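In Defence of the Ketchup on the Toaster Oven
03/06/2021 | By E. Grímsdóttir
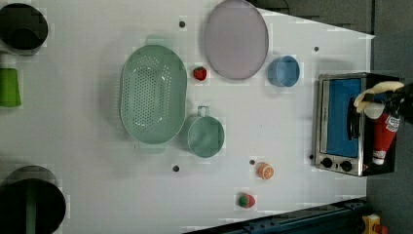 Photo: Trelirard Picture Desk

My mother's test of a civilised house was whether you could put a cup of tea down without moving something first. I have failed it in every place I have lived, and I have now reached the age at which one stops trying to pass and writes an essay against the examiner.

The clear worktop has had a very good run. You can't open a property listing without meeting one: 3 metres of pale stone, a bowl of lemons nobody intends to squeeze, and a tap like a swan. I believed in it for years. I bought the storage. There was a tower of interlocking tubs from Rustis, with a lid for every tub and a label for every lid, and for one weekend in September our kitchen looked as if the previous occupants had been repossessed. By the Monday we could not find the salt.

What I would like to defend is the spread. I mean that stage, familiar to anyone who has lived with a child or a toy kitchen, when everything is out at once. The colander is next to the saucepan. The big plate has come out for no meal in particular. There is a strawberry at one end of the table and another strawberry at the other, with a slice of orange keeping the second one company, and none of it will ever go off. The ketchup is over by the toaster oven, for what I can only assume are sound culinary reasons.

A tidy person looks at this and sees work to be done. I look at it and see a menu, though admittedly a short one. Strawberries with ketchup is not a dish I would order, but I have eaten at places in the nicer part of Savumby where it would cost you 30 pounds and come with a foam.

The great argument for putting things away is that you will then know where they are. This is true of people who put things away in the same place. The rest of us put things away in the manner of squirrels, with total conviction and no records. A colander on the table is a colander I can find. A colander in the cupboard under the stairs, inside the preserving pan, behind the fondue set, is a colander I shall have to buy again. We own four. I could lay hands on one.

I notice, too, that the children's version of a kitchen is far better planned than mine. The pan is small enough to lift. The bowl is pale blue and the plate is lavender, and the colander and the saucepan are the same mint green, which is more than can be said for any two objects I own. My own pans were acquired one at a time over 70 per cent of my adult life and have the look of people waiting for different buses. A toy colander has never had spaghetti welded to its rim. It sits there full of holes and self-respect.

And yet we hand a child this handsome equipment and then spend the whole afternoon asking for it to be put back in the box. I have done it myself, in a voice I recognised. "Let's have a tidy," I said, to someone in the middle of preparing what was clearly a substantial lunch. Imagine it happening to you. You have the oven on, the fruit laid out, the bowl ready, and a giant comes in and suggests that it would all be nicer in a bag.

My friends on the tidy side (I have some; they are very easy to visit) say that mess is tiring to look at. They send me articles. One of them lent me a book of 700 pages on household order, a thing so large that I had to clear a shelf for it, and I suppose that was the method working. I read as far as the chapter on drawers. The author folds tea towels into small upright parcels, like letters from somebody disappointed in you, and asks that each one be able to stand up unaided. I have days when I couldn't meet that standard.

I will grant them a few points. Knives should be put away. So should anything with raw chicken on it, or anything that has been near the raw chicken and is looking shifty. A cup lying on its side ought to be stood up if there is the least chance of something in it. I am not a savage. I only say that between filth and the show home there is a wide and pleasant country, and that most cooking is done there.

My mother, incidentally, had a beautiful worktop. You could have landed an aircraft on it. She also had a room at the back with the door kept shut, and when we finally came to empty it, it took us the best part of a week, and we found the other fondue set.

So the tubs have gone to the charity shop, lids and all, apart from the one lid that has turned up since. The plate is staying out. If you come round you will have to hold your tea for a moment while I move the strawberry.

Comments

Pat in the north: Four colanders! We've got three and I thought that was a cry for help.

mrs_tealeaf: I fold my tea towels so they stand up and I'm perfectly happy, thank you. It takes two minutes.

Oddjobs: Enjoyed this but you can't keep ketchup over by the oven, it goes in the fridge. Says so on the bottle at ours.

Pat in the north: Cupboard. Always been the cupboard.

lowerfield: We had that same Rustis tower. The lids stopped fitting after one go in the dishwasher. Did anyone get a refund?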